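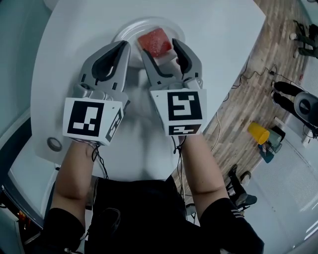
图3 放在远侧桌沿附近的透明圆盘，盘中为红色块状物

3 材料与布置

3.1 桌面

研究所用的桌子为白色哑光桌面，外缘呈弧形。选用弧形桌面出于两方面考虑。一是前期在Clavik共用厨房做走访时，备餐和分餐大多在圆桌或圆角桌上进行，直角长桌主要用来堆放箱子和电器；二是弧形桌沿没有明确的“正面”，站在桌边的人要自己决定身体朝向，由此可以观察到人与盘子之间的相对位置如何形成。走访中记录到的桌子新旧不一，有的桌面已经磨出光泽，有的铺了桌布。为减少差别，正式记录时不铺桌布，也不用餐垫。

白色哑光桌面对深色和有颜色的物品衬托清楚，后期核对位置时容易辨认轮廓。它对透明器皿则不太友好：透明盘底与桌面颜色接近，在某些角度下只有盘沿的一圈亮线能看清。编码时因此统一以盘沿外圈为准，不以盘底为准。最初的编码手册写的是“以盘底中心为准”，两名编码员在试编时对同一段记录给出的位置差得较多，手册随后作了修改，试编的结果全部作废重来。

桌面每轮之间用微湿的布擦一遍，再用干布擦干。擦拭方向没有规定。有一段时间擦得不够干，盘子放上去后会沿着水膜轻微滑动，这几轮在记录表里单独标了“湿”，分析时没有并入主要结果。桌面上不贴任何定位标记。曾经试过用铅笔在桌沿点几个小点作为参照，参与者会不自觉地把盘子对准小点摆放，后来就擦掉了。

3.2 盘子

盘子为圆形透明塑料盘，带凸起的盘沿。盘沿在本研究中是一个比较重要的特征。盘沿使物块不容易从盘中滑出，同时也挡住了从侧面低处接近物块的路线。参与者若想从侧面夹取贴近盘沿的物块，必须先抬高再落下，或者先把物块拨到盘子中间。平盘没有这个问题，但在走访中几乎没有人用平盘装软的、带水分的东西。

另外准备了两种对照器皿：一种是白色浅碗，一种是没有盘沿的平板。两种对照器皿只在补充记录中使用。浅碗的主要问题是碗壁有弧度，软质物块会沉到碗底并改变形状，取出来以后需要等它恢复才能判断有无变形。平板则相反，物块的位置完全取决于放下时的动作，放得快一些就可能滑到板边。

盘子由Ornier供应，同一批次，盘面和盘沿没有可见的划痕。用过几次之后盘底会出现细小的磨痕，在白桌面上看不出来，拿到光下才能看到。磨痕较多的盘子换下来留作练习用。清洗使用中性洗涤剂，冲净后立在架子上晾干，不用布擦盘面。试过用布擦，布上的纤维会粘在盘面上，软质物块放上去以后底面会沾上一层细毛，很难处理。

盘子在桌面上的摆放没有固定的朝向。圆盘本身没有方向，但参与者中有几位会转动盘子，把他们认为“好看”的一侧朝向自己。转动之后盘子的位置往往也会变一点。编码时，转动和移动分开记录，只有盘沿外圈发生可见的位移才算移动。

3.3 物块

物块的准备花的时间最多。走访中见到的分餐物品里，形状规则而质地偏软的一类最容易出问题，例如切成块的糕点、凝固的甜品、豆腐和浸过汁的蔬果块。它们在盘中不会自己移动，但一受力就变形，放开后能不能恢复要看材料和停留的时间。真实食物每一批的软硬都不同，放久了还会出水，所以主要记录中使用替代物块，真实食物只在补充记录中使用。

替代物块做成大致的长方形，边角不要求锐利。图3中盘内的红色块状物表面呈颗粒状，带有斑点。选择红色是为了在白桌面和透明盘子上容易辨认。斑点和颗粒在编码时另有用处：物块转动或者被压扁时，表面的纹路会跟着变，编码员可以借此判断变化发生在哪一侧。颜色均匀、表面光滑的物块在试做阶段也用过，只能看到外轮廓，压下去一点点时几乎看不出来。

物块的大小以能够整块放进盘子并在四周留出空隙为准。空隙太小，物块与盘沿相贴，取的时候往往连盘子一起带动；空隙太大，物块在盘中的位置就变得随意，不同轮次之间很难比较。试做阶段切过几种大小，最后保留了居中的一种。切块用的是普通厨房刀，切面略有歪斜，没有再作修整。走访中所见的食物也很少切得方正。

物块每轮使用前检查一次外形。检查内容包括边角有没有缺失、表面有没有裂口、放平之后是否稳定。有缺损的物块不再用于主要记录。关于多大的缺损算“有缺损”，手册上只写了“站在桌边正常看能看出来的”，没有给出尺寸。两名编码员对这一条的意见比较一致，分歧主要出在裂口上：有的裂口在物块受压时张开，松开后合拢，静止时看不到。这类裂口按无裂口处理，但在备注栏里写明。

备好的物块放在加盖的盒子里，用的时候再取出来。盒子放在桌子旁边的矮架上，不放在桌面上。早先有一次图方便把盒子放在桌面左侧，参与者在整轮中都避开那一侧，盘子也明显摆得偏右。这轮记录没有使用。

3.4 桌面区域的划分

桌面按离站立者的远近分为近、中、远三个区域。近区指前臂贴近身体即可够到的范围，中区指前臂自然伸出可以够到的范围，远区指需要上身前倾才能从容操作的范围。区域界线随参与者的身高和臂长而变，每名参与者开始前单独确定一次。确定的方法比较简单：参与者站到桌边，先保持上身直立把前臂伸出，再前倾到自己觉得稳当的程度，记录员在示意图上标出两次的位置。示意图在旁边的纸上画，桌面上不留痕迹。

图3的盘子位于靠近远侧桌沿的位置，双臂前伸，属于远区的布置。远区是本节关注的重点。走访时发现，多人围着一张桌子分东西，盘子经常不在任何一个人的正前方，离谁都有一段距离。站得远的人要伸手过去，动作就在前臂接近伸直的状态下完成。此时手腕能调整的余地变小，对软的东西来说，夹得偏一点就容易压坏一角。

远区还有一个与桌沿有关的问题。盘子靠近远侧桌沿时，盘子外侧剩下的桌面不多，物块或盘子若向外移动，可以退让的空间有限。参与者在这种布置下普遍表现得谨慎，先看盘沿与桌沿之间的距离，再开始动作。弧形桌沿让这个距离在不同方向上不一样：正对盘子的方向最窄，往两侧逐渐变宽或变窄，取决于盘子偏在哪一侧。直角桌没有这种情况。

左右方向上不再分区，只记录盘子中心在身体中线的左侧、右侧或正对中线。曾经考虑过把左右再各分两格，试编之后放弃，格子多了以后每格里的记录太少，编码员在界线附近的判断也不稳定。

3.5 参与者与轮次

共有16名参与者，都有在家中或共用厨房经常备餐的经验，没有专门从事餐饮工作的人。招募通过Clavik的公告栏进行，公告上写的是“桌面摆放与取放习惯的研究”，没有提到软质物品，避免参与者事先练习。参与者穿自己的衣服，不统一着装。袖子较长的会被提醒可以把袖子推上去，是否照做由本人决定。提醒的原因是走访中多次看到袖口扫到盘沿，带动盘子。

每名参与者完成的轮次不完全相同。全部主要记录分为46个时段，每个时段包含若干轮，时段之间休息，休息时可以坐下。休息的长短由参与者自己掌握，记录员不催。去掉物块缺损、桌面未擦干和中途打断的情况之后，保留下来用于分析的取放动作约900次。“一次取放”指从第一次接触物块开始，到物块重新静止并且不再被接触为止，中间允许短暂松开。短暂松开的长短由编码员判断，标准是参与者有没有收回手臂；收回了就算新的一次。

有13次动作在两名编码员之间无法取得一致，讨论后仍然保留为“未定”，在结果中不计入任何一类。其中大部分出现在远区，起因多为盘沿挡住了物块下缘，看不清物块是被提起还是被推着走。剩下的几次与光线有关，透明盘沿上的反光正好落在物块边缘。

光线主要来自房间顶部的灯，窗帘拉上。四月的几次记录是在下午做的，窗帘缝里进来的光会在桌面上形成一条亮带，后来用夹子把窗帘夹紧。亮带对参与者的动作看不出有什么影响，但编码员反映看着费力。

3.6 任务说明

参与者听到的说明很短：盘子里有一块软的东西，请把它拿起来，再放回盘子里，尽量保持它原来的样子。说明中没有提到速度，也没有提到盘子能不能动。参与者如果问起盘子能不能动，记录员回答“按您平时的习惯”。问这个问题的人比预想的多，尤其是在盘子放在远区时。有人问完之后仍然没有动盘子，有人直接把盘子拉到中区再开始。

把盘子拉近这一行为原先没有列入编码项目，是在看过前几个时段之后加上的，已经编完的部分全部补编。补编时发现，拉近盘子有两种做法。一种是两侧同时接触盘沿，平着往回移；另一种是只接触近侧盘沿，带着盘子往回拖。第二种做法下物块在盘中会向远侧滑一点，有时碰到盘沿才停。参与者多半会在拉近之后再调整物块的位置，调整时物块往往已经受力，外形的变化在正式拿起之前就出现了。

另一类没有预料到的行为是“先试后拿”。参与者先轻轻碰一下物块，看它动不动、软不软，再决定怎么拿。试碰在远区比在近区更常见，有的参与者在每一轮都试，包括已经拿过多次的同一种物块。试碰没有单独计为一次取放，与后面的动作合在一起，只在备注栏标一个记号。

任务说明有书面和口头两种，内容一致。口头说明由同一名记录员念出，语速没有专门控制。个别参与者希望再听一遍，就再念一遍，不作补充。

3.7 编码项目

每次取放记录以下内容：盘子所在区域，盘子相对身体中线的位置，物块在盘中的初始位置，双侧接触还是单侧接触，是否碰到盘沿，盘子是否移动，物块放下后的外形。外形分为“无可见变化”“边角变化”和“整体变化”三档。边角变化指某一角或某一条边塌下或翘起，其余部分保持原样；整体变化指物块高度或者长宽出现可见改变。放下之后等物块静止再判断，不在松开的瞬间判断。

接触方式的编码比较费事。从上方往下看时，物块的顶面看得最清楚，侧面和底面基本看不到，接触的深浅只能从顶面的变形推断。物块在盘中偏向一侧时，靠盘沿的一面更加难以判断。手册里为此加了一条：凡是看不到接触处的，以物块顶面颗粒的移动方向为准；颗粒没有可见移动的，记为“接触，深浅不明”。这一条写进手册之后，分歧少了一些，但编码的时间明显变长。

两侧先后接触的情况也作了记录。在远区，先后接触很常见：一侧先到达物块旁边，另一侧还停在盘子外，等前一侧稳定之后再跟上。近区里两侧多半同时到达。先到的一侧往往是离盘子较近的一侧，盘子偏右时右侧先到，偏左时左侧先到；盘子正对中线时，先到的一侧与参与者的惯用侧大体一致，但个别参与者每轮都不一样。

先到的一侧如果已经贴住物块，而另一侧还没有到，物块有可能被推向还没有到的那一侧。盘沿在这里起了作用。物块被推到盘沿后停住，参与者可以借盘沿作为第三个支点。走访中也见过类似的做法，有人夹豆腐时会有意把它靠在碗边。不过软质物块顶在盘沿上时，靠盘沿的下缘容易被压出一道痕，这道痕在放下之后未必马上消失，编码时按边角变化处理。

编码在两台普通显示器上进行，软件用Jotar的标注程序。程序本身没有“未定”选项，编码员用备注代替，导出之后再手工整理。整理时漏过几条，核对时补上了。

3.8 盘子位置与摆放习惯的观察

盘子放在近区时，多数参与者不动盘子，直接拿起物块，放回时也大致放回原处。放回的位置与初始位置的偏差不大，方向上看不出规律。物块外形以无可见变化为主。有一名参与者习惯放回之后再把物块摆正，使它的长边与桌沿平行；桌沿是弧形的，所谓平行是他自己的判断。

盘子放在中区时，开始出现碰到盘沿的情况，但盘子移动的情况不多。碰到盘沿多发生在接近阶段，退出阶段较少。参与者事后谈到，透明的盘沿“看着像没有”，需要靠近了才意识到有一圈凸起。换成白色浅碗之后，这种说法没有再出现，但白碗放在白桌上，碗口的位置同样有人看错。补充记录里曾经在盘子下面垫过一块深色布，盘沿清楚了许多，碰到盘沿的情况也少了。垫布的轮次不多，这里只作为观察写出，不作比较。

盘子放在远区时，上身前倾的幅度在不同参与者之间差别很大。有的人只略微前倾，前臂几乎伸直；有的人俯得很低，视线接近正上方，前臂仍留有弯曲的余地。俯得低的参与者碰到盘沿较少，物块的边角变化也较少，但维持的时间长了会觉得腰累，时段后半会逐渐直起身来。直起身以后，他们的表现与略微前倾的参与者接近。因此同一名参与者在同一时段里的前后几轮不能看作完全相同的条件，分析时把轮次的先后作为一个因素放了进去。

桌子的高度与前倾有关。研究用的桌子高度不可调，对个子较高的参与者偏低，对个子较矮的参与者偏高。个子较矮的参与者在远区操作时会把身体贴住近侧桌沿，衣服下摆有时搭到桌面上。弧形桌沿对此稍有帮助，身体可以沿着弧线换一个角度靠近盘子，有人就顺着桌沿走了一两步。走动没有受到限制，但走动之后区域界线随之改变，这些轮次按走动后的站位重新标注。

物块放回的位置在远区偏差较大，并且多数偏向站立者一侧，也就是比初始位置更靠近自己。这一倾向在前倾幅度小的参与者中更明显。把物块放到比原来更远的地方则很少见。Ogunleye共用厨房的走访记录里也有相近的描述：一盘点心传了几轮以后，剩下的几块都聚在靠近最后取用者的一侧，远侧空着。走访记录没有量过距离，只能作为旁证。

关于参与者对物块外形的判断，也作了简单询问。每个时段结束时，记录员问参与者觉得物块“变了没有”。参与者的回答与编码员的判断在整体变化上基本一致，在边角变化上差别较大，参与者常常认为没有变。站在桌边看，远区物块的远侧下缘正好被物块自身遮住，而那一处恰恰容易变形。有参与者听到编码员的结果之后特意走到桌子另一侧去看。

3.9 补充记录中的真实食物

补充记录使用了三类食物：老豆腐、切块的凝固甜品和浸过糖汁的糕点块。每类只做了少量轮次，目的是检查替代物块与食物之间的差别有多大。老豆腐与替代物块最不像，它变形很小，但一旦过了某个程度就直接裂开，没有中间状态，三档外形的分法用不上。凝固甜品受压后能恢复，与替代物块比较接近，只是表面更滑，在盘中更容易移动。糕点块吸了糖汁以后底面会粘在盘上，拿起时底面留下一层，编码时只好另加“底面残留”一项。

食物使用后不再食用，盘子随即清洗。糖汁干在透明盘沿上会形成一圈发白的痕迹，普通冲洗去不掉，要泡一阵子。泡过的盘子没有再用于主要记录。

食物的颜色也带来了麻烦。老豆腐颜色浅，放在透明盘里，下面又是白桌面，轮廓很难看清，编码员只能依靠阴影。后来改在盘下垫布，结果如3.8节所述，条件就与主要记录不同了。凝固甜品颜色较深，没有这个问题。

3.10 布置上的限制

桌面上每次只放一只盘子。走访中所见的桌面要杂得多，调料瓶、纸巾、杯子和别人的手都在旁边，盘子很少有这么大的空当。一只盘子的布置便于编码，但参与者可以从任意方向接近物块，这在拥挤的桌面上做不到。后续打算在盘子两侧各加一件高的物品，先看碰到盘沿的情况是否增多，再决定要不要增加件数。

物块只有一种大小，盘子也只有一种尺寸。盘沿高度与物块高度之间的关系很可能影响接触方式，目前的记录没有办法回答。已经找到两种盘沿更低的透明盘，其中一种盘底有一圈防滑凸起，放在桌面上不易滑动，与现用的盘子不能直接对照，需要先把凸起磨平或者另找替代。

桌面材质同样只有一种。哑光桌面的摩擦比亮面桌面大一些，盘子被带动的情况可能因此偏少。走访地点里有两处用的是玻璃台面，盘子一碰就动，那里的人会用一侧按住盘沿再取东西。主要记录中，这种按住盘沿的做法只零星出现，没有单独列项，在原始编码表的备注栏里可以查到。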